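Sorting Your Parcels into Bins: Part 2 of the Set-Up Guide

17 Nov 2019
By Vesela Kos

Right, if you've done Part 1 you've got a clear table and a pile of bits waiting to go out. Now for the bit I enjoy most, which is giving everything a bin! I've tried shelves and I've tried bags for life (never again), and plastic bins on a table still win for me.

What you'll want

Bins in colours you can tell apart at a glance, a table at a height that doesn't hurt your back, and your order list. I use the Tositetti sheet from Part 1, but a notepad is fine.

Setting out the bins

1. Wipe the table down and let it dry. Bins slide about on a damp top.

2. Line the bins up side by side along the table, long sides facing each other. Leave enough of a gap to get your fingers round the rims.

3. Decide what each colour means and write it down somewhere everyone can see. Mine go by how the things are packed: plain brown boxes in one, printed boxes and odd shapes in another.

Note: try not to pick two colours that are close. Darcy Morin had cream and yellow next to each other for a whole October and swears it was fine, but I saw where the Fraser orders ended up.
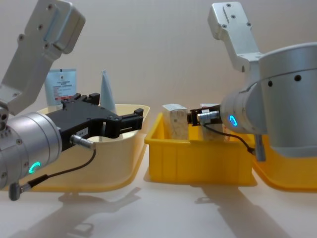 4. Start with the plain cardboard boxes. Stand them on end if they'll stay up, tallest at the back, and keep any writing you need facing you. It doesn't matter if they poke up over the rim, in fact I prefer it, you can grab them without rummaging.

5. Do the odd shapes next. Cones and tubes are a pain (they roll, they tip, they hide under things), so prop them upright against a box.

6. Check each bin against your list, then tick it off. My last big batch finished at order 1335 and I'd skipped a tick near the start, so back I went through the lot with a cup of tea.

Caution: don't load a bin past 15 kilos. The rim will probably cope but you won't, and you'll want to lift it with both hands underneath, never by one edge.

Caution: don't stack full bins on top of each other. Soft cardboard gives way and then you're repacking.

If things go wrong

Boxes keep falling over: the bin's too big for what's in it. Fold a bit of spare card and wedge it down the side.

You can't read a label: turn the box round now, while you're there, or write the order number on a sticky note.

Part 3 is tape and labels, and Mio Noguchi has promised me her trick for getting the end of the roll to stay put.

2 comments | 15 shares

Questions? Use the contact form | © Stinditz 2019 | Back to top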